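Storage notes for small mixed items, Prinitz room, July

This page covers the tabletop sets used in the sorting and put-away work at Prinitz. A set is a small group of everyday items: drinks, headwear, plastic containers, stationery. Each one is kept on a table until its items have been listed and given a shelf position. Listing is done by Anjani Oei. Shelf layout and the wording of the labels are by Syahrul Sembiring.

## Table and covering

Sets are put down on fabric. A hard tabletop lets cans slide when a neighboring item is lifted, and a bottle on its side will roll with very little push. Short pile is preferred. Deep pile leaves narrow containers leaning, and crumbs stay in it after brushing.

The covering is brushed in one direction before a set is laid down and vacuumed at the end of the day. Spills are blotted from the outside toward the middle. Sweet drinks need a second pass with cold water or the pile dries stiff.

## Mixed set: cap and drinks

Items of this kind go to three different places, so the set is listed before anything is moved. Headwear goes to the upper shelf, sealed drinks to the lower one, and empty plastic containers to the bin rack by the door.

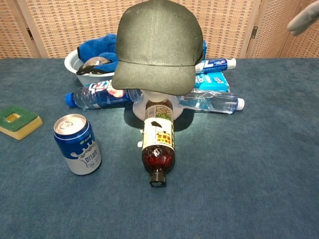 Should sealed drinks be stored on the same shelf as caps and other fabric items?

Keep them apart, with the drinks on the lower shelf. A leaking bottle then drips onto a surface that can be wiped, and fabric stored above it stays clean.

**Black baseball cap.** Matte fabric, slightly worn, with stitching lines across the panels. Listed as "cap, black." Caps are stored crown up over a rounded support so that the panels keep their shape. Stacking is allowed up to six high when the brims all face the same way. Folding the crown inward saves space but leaves a crease across the front panels that takes days to relax.

**White plastic piece under the cap.** Round and translucent. Listed as "plastic, round, white" until its type has been checked. Round plastic pieces are the usual source of duplicate entries, one person writing "lid" and the next writing "dish" for the same object. The color and shape wording is used for both until Syahrul has assigned a type.

**Tea drink, plastic bottle.** Dark reddish-brown liquid, black screw cap, cream-and-yellow label with Chinese characters. Bottles may lie down during listing. On the shelf they stand upright, label forward. Check the cap by hand before shelving, a quarter turn in the closing direction and no more.

**Drink can, blue and white.** Marked 奶啤, entered in the list with the characters as printed and "milk beer" in the second column. Cans stand upright at all times. A can with a dent on the rim or seam is set aside. A dent on the side wall alone is noted and the can is shelved normally.

## Shelf positions

The lower shelf is a Branden unit with a raised front lip. Clear height between boards is 186 mm, enough for any standard can. Tall bottles go in the end bay, where the board above has been taken out. The upper shelf is the same unit without the lip.

Bays are numbered from the door. Bays 1 and 2 hold cans, and bottles start at the next bay along. Leave a finger's width between bottles, otherwise the labels scuff when one is pulled out.

Round plastic pieces wider than 155 mm will not go into the rack bins flat. Stand them on edge against the back panel, smallest in front.

## Labels

Shelf labels are printed on Ivanyshyn matte stock. The glossy version was used for the first bays and could not be read under the ceiling lights, and those labels are being replaced as they lift.

Wording on each label follows the same order:

- item type
- color
- material, if it has been checked
- printed name, in the original script

Brand names are left out of the first line. Two drinks from one maker can belong in different bays, and sorting by brand put cans in among the bottles on the previous layout.

Text in another script is copied character by character from the container. Translations go in the second column only. If part of the text can't be read, enter what can be read and leave the rest blank. Do not fill in a likely word.

## Records

The list is kept in Datitz, one row per item. A set is closed when every row has a shelf position. Rows still marked "type not checked" can be closed, and Anjani goes through them at 4 p.m.

Corrections are made in the row itself, with initials. Do not delete a row and enter it again. The row number is also on the shelf label, and a new number means a new label.

Open points: a deeper bin for the rack, a second brush for the covering, and a fixed spot for caps with stiff brims, which stick out past the front of the upper shelf.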